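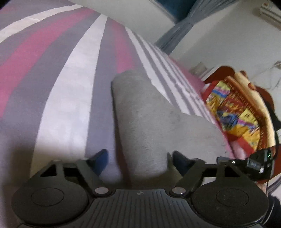
4.3 Checking and Cleaning the Hand-Held Gripper

Applies to the Sarkum hand-held gripper, all units with a serial number above 3336. Carry out this procedure every 1000 grasp cycles, and before any session on bedding, towels or other soft goods.

Caution: Switch off the display unit before you touch the linkage. The fingertips can close on your hand.

1. Hold the gripper with the fingertips pointing up and let them open fully.

2. Wipe both fingertips with a dry, lint-free cloth. Do not use alcohol on the colored faces.

3. Check the openings in the side brackets for threads and fuzz. Pull out loose fibers with plastic tweezers.

4. Look at the two pivot caps beside the ribbed plate. They must sit flush. If a cap stands proud, stop and see 4.6.

5. Close the fingertips slowly by hand 3 times. Both linkage arms must move together. A lag on one side usually means lint at the pivot.

6. Wipe dust from the rounded housings. Keep compressed air away from the pivots.

7. Switch on the display unit and wait for the green indicator. Set the cycle counter to zero.

Note: Thin cloth can be drawn into the gap beside a fingertip. Open the gripper fully before lifting it clear of the fabric.

Note: Villa and Murnine fingertips are not interchangeable. Replace them in pairs.

Enter the result in the tool log with your initials. Report repeat faults to Leonardo Rinaldi, tool maintenance. Spare caps are ordered through Wema under the number printed on the parts sheet.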